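Sorting switch parts from a wrist camera: what we tried, what we measured and what we would do again

Project report, Skorkville practical robotics module

Introduction

When our group first sat down to choose a project, we had rather grand ideas about a robot that would put together a whole control panel. Our supervisor listened very kindly and then asked how the robot would pick up the first part. We went away, thought about it over a pot of tea, and came back with a much smaller question, which kept us busy until December all the same.

The question is this. If a robot arm has only one small camera, fixed at the wrist so that it moves with the hand, can it learn to pick out a named part from several lying on a table and get hold of it properly? By "properly" we mean gripped across the narrow way, near the middle, so that the part comes up level and can be put down where it is wanted. Plenty of grasps lift a part, but a good many of those leave it dangling by one end, and a dangling switch is no use to anybody who wants to mount it in a panel.

We called the project Clutudow, after a misspelt folder that we never got round to renaming, and the name stuck.

The parts and the table

We used push-button switches and the modules that go with them, because the workshop had a drawer full and because they are awkward in interesting ways. Some have round caps that roll, some have see-through housings that confuse the camera, and some are long and flat and will sit nicely for you all day. We kept to one tabletop with a plain matte surface and left the lighting alone throughout, as we wanted to learn about the grasping before we started worrying about lamps.

For each trial a person laid out the parts by hand. We had a rule that the target part should have some clear space round it, at least enough for the open fingers, but the other parts could go wherever they liked, including half out of the camera's view. We argued over this last point for quite a while. In the end we felt that a robot in a real workshop would see bits of things at the edge of its picture all the time, so it may as well get used to it.
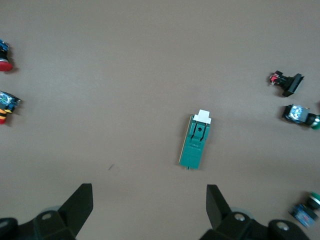 Figure 1. Wrist camera view with the green module as the target and the gripper fingers open. The other switches lie towards the left and right edges, several of them only partly in view.

The green module in Figure 1 became our favourite part, and most of what we learnt came from it. It is longer than it is wide, so there is a right way and a wrong way to take hold of it, and the white cap at one end gives the camera a good clue as to which way round it is lying. Two of us had expected the colour to do most of the work. As the results show, the colour did help in finding the part, but it told the robot very little about how to turn the wrist.

How we collected the demonstrations

All the training data came from people driving the arm by hand with the Hollano controller, which is a pair of handles and a foot pedal. It takes an afternoon or so to stop being frightened of it. We recorded 1000 demonstrations in all, and each one starts with the arm above the table and finishes with the part lifted clear.

We were careful (perhaps a bit too careful, looking back) to approach in the same manner every time: come over the part, turn the wrist, go down, close. When one of us got tired the turning and the going down began to blur together, and you can see it quite plainly in the recorded paths. We left those demonstrations in. Taking them out would have meant deciding what counted as tired, and we could not agree on that.

The method

We trained 2 models. The first, which we call the direct model, takes the wrist picture and gives the next small movement of the arm. The second, the two-step model, first guesses the angle of the part's long side and then passes that guess along with the picture to the same sort of network as before. We marked the angles ourselves by drawing a line on the pictures, 3252 of them, and we would like to thank the kettle in the Esteves room for seeing us through.

Both models were trained on the same demonstrations for the same length of time. The angle guesser was trained beforehand and then left fixed. We did try training everything together, but the angle guess drifted off into something that was no longer an angle, and we ran out of time to find out why.

Results

The two-step model gripped the green module across its narrow way more often than the direct model did, and the difference was easy to see even before we had finished scoring. The direct model would usually reach the part without trouble, but it liked to come down with the wrist at whatever angle it had started from. When the module lay almost in line with the fingers this did no harm. When it lay well across, the fingers tended to land on the ends, and the part either slipped or came up crooked.

With the round-capped buttons there was much less between the two. A button lying on its side still has a long direction, but the caps stick out and our drawn lines did not agree very well from one person to the next. We suspect the angle guesser learnt our disagreements along with everything else. The see-through housings were harder again, and there both models sometimes hovered over the part for a long while before going down.

We also looked at what happened when parts near the edge of the view had the same colour as the target. The direct model was now and then drawn towards a green cap on its way to the green module. The two-step model did this too, though it more often came back. We had 6 trials where the arm stopped between two parts and stayed there until the time limit, and all of them were with the direct model.

What went wrong

The biggest trouble was our own scoring. In the beginning one person watched and called each grasp good or bad, and when we swapped people the scores moved. We scored everything again from the recordings with two people and a written rule, and the figures in the appendix all come from that second scoring. It cost us a fortnight, but we trust the numbers a great deal more.

The second trouble was that the fingers cover part of the view just when you most want to see. Once the hand is low, the near end of the part can disappear behind a finger, and the angle guess starts to jump about. We got round it by holding on to the last guess made from higher up. It is a plain sort of fix, and it falls down if the part gets nudged on the way.

Further work

If another group takes this on, we would suggest they mark both ends of each part instead of drawing one line, so that the model knows which end is which as well as how it lies. We would also love to see it tried on a patterned table, which we talked about nearly every week and never did. The recordings, the scoring rule and our marked pictures are on the shared drive in the Clutudow folder, along with some notes on setting up the Hollano pedal, as the middle position sticks a little.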